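Why I still repair my chairs

When I moved to Merrick, I bought a kitchen chair at the Pladwood store. After two winters one leg became loose. A new chair cost 40 dollars and the glue cost 9, but almost everybody told me to throw the old one away.

I think this advice is wrong, and my reason is not only money. My grandfather had a bench from 1910. Each generation fixed something on it, and so each generation knew how it was made. Today we own many things and we know very few of them.

My neighbor Chandrasekhar Rajan does not agree with me. He says that his time is worth more than a chair, and for him maybe this is true. But he spends a whole evening comparing new chairs on the internet – this is also time. 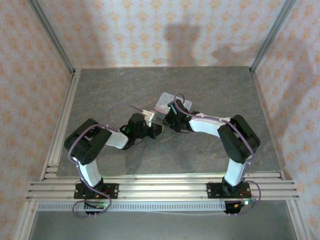
I do not ask people to repair everything. A cheap toaster can be dangerous, and I leave it alone. I ask only that we try one time before we buy. The library in Merrick lends clamps and small tools for free, and in February I was the only person on the list. I would be happy to wait in a line there.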